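Ticket 308: Observer delegations are shown as member states on accreditation letters (Sascombe Forum, Tadwood session) 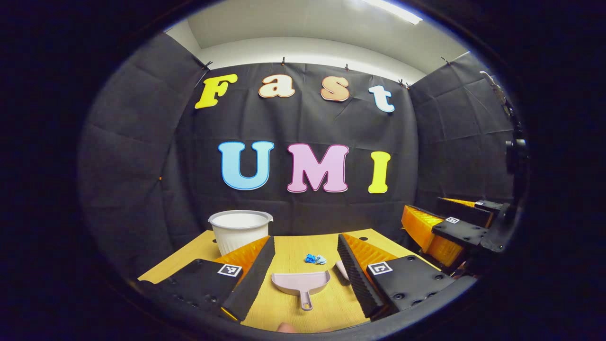
Status

Closed, with one open point for the secretariat (see the end).

Product: Henen, accreditation module
Hosting and support: Hyvönen
Opened by: protocol office, Sascombe Forum
Opened on: Wednesday, March 9, 2022
Priority: first normal, then changed to high

Description of the problem

We are preparing the foreign ministers' session in Tadwood. Yesterday we sent the first group of accreditation letters from Henen to the delegations. This morning one of the observer delegations informed us by telephone that their letter says "Member State" under the name of the delegation. It should say "Observer".

For your understanding, this is not a small matter for us. The wording was negotiated before the invitations went out, and two of the members accepted the presence of certain observers only under the condition that this word appears on all documents. If a letter with the wrong word is shown to the press, we will receive a note of protest and perhaps somebody will stay at home.

I have checked the record of the delegation in Henen. In the field "Status" it says "Observer", so the data is correct. The wrong word comes only in the letter. I attach the letter as PDF and also the record.

Please do not send any automatic message to the delegations while you are looking at this.

Reply from Hyvönen support

Thank you for the clear report. We have stopped the outgoing queue for your forum, so no letter or reminder will leave the system until you tell us.

Could you please answer the following:

Which template was used for the letter, the one called "Ministerial" or the one called "Ministerial 2"?
Was the letter created one by one or with the button "Create for all"?
Does the preview on the screen show the same wrong word?

Reply from protocol office

The template was "Ministerial 2". We used "Create for all", as we have 29 delegations and it would be too much work to do it separately. The preview is interesting. When I open the preview for this delegation alone, it says "Observer". When I open it from the list, it says "Member State".

I have now looked at all letters from the list. There are 17 member states and their letters are in order. The other letters are for observers and every one of them has the wrong word. Not all were sent, because the queue works in alphabetical order and it was paused in the evening when our office closed. According to the log, 23 letters went out.

Please change the priority to high. The head of protocol wants to know before lunch if we must write to the delegations.

Reply from Hyvönen support

Changed to high. We can repeat the fault in our test copy.

What we know until now: when a letter is created alone, the template reads the status from the delegation record. When letters are created for all, the template reads the status once, from the first record in the list, and keeps it for the rest. Your list begins with a member state, so everybody became a member state.

This behaviour is correct for things which are the same for everybody, for example the place of the session or the name of the host. The status field was marked as such a common field in "Ministerial 2". In the older "Ministerial" template it is not marked. Do you know if somebody edited the template recently?

Reply from protocol office

Yes, that was our side. The second template was made when the session was moved to Tadwood, and a colleague copied the old one and changed the address. He says that he has ticked the box "Same for all" on the whole block, because the address was inside this block. The status line is in the same block. We did not know that the box has an effect on the status.

Can you repair the template or should we do it? I would prefer that we do it ourselves with your instructions, so that we understand it next time.

Instructions from Hyvönen support

Of course. Please follow these steps in the same order:

Open Templates and choose "Ministerial 2".
Click on the block with the address. It has a grey line around it.
Choose "Split block" and put the status line into its own block.
In the new block, remove the tick from "Same for all".
Save under a new name. Please do not write over the old version, we would like to keep it for our report.
Go to the list of delegations, select one member and one observer, and press "Create for selected". Do not use "Create for all" yet.
Compare both letters with the records.

If both are correct, select a larger part of the list and try again. The queue remains stopped, so nothing can be sent by mistake.

Reply from protocol office

I did the steps. At "Split block" I received the message "Block is in use", and it was not possible to continue. I closed the preview window in the other tab and after this it worked. Maybe you can add this to the instructions.

Test with one member and one observer: both correct. Test with the full list: all correct, I have read every letter myself and a colleague has read them a second time.

One more thing I found during the reading. In the letters to observers there is the sentence "The delegation is invited to take its seat at the main table". This is not true for observers, they sit in the second row. But this is our text and not a fault of Henen. I have corrected it in the new template and our legal adviser has approved the new sentence.

Reply from Hyvönen support

Good, and thank you for the hint about the preview window. We have added it to the help page.

From our side the queue can be opened again. The corrected letters will carry the same reference as the first ones, with the letter B behind it. If you wish that the first letters are no longer valid at the entrance, please open each sent letter and set it to "Replaced". The code on the old paper will then be refused by the scanner and the guard will see a note to ask for the new one.

Reply from protocol office

We set the old letters of the observers to "Replaced". The letters of the member states stay valid.

The head of protocol called the observer delegations concerned and explained that the letter contained a technical mistake and will be exchanged. All of them have agreed to send back or destroy the first letter. We also informed the two members who had asked for the wording, as it is better that they hear it from us. One of them asked for a written confirmation, and they will get it from the secretary general.

Please open the queue.

Reply from Hyvönen support

Queue is open. The replacement letters have left the system without errors, and the remaining first letters too. May we close the ticket?

Reply from protocol office

Yes, please close it. As open point I note that the name plates and the seating plan for Tadwood are also made from a copied template. The secretariat will check the box "Same for all" there before printing. If we find something, we will open a new ticket and refer to this one.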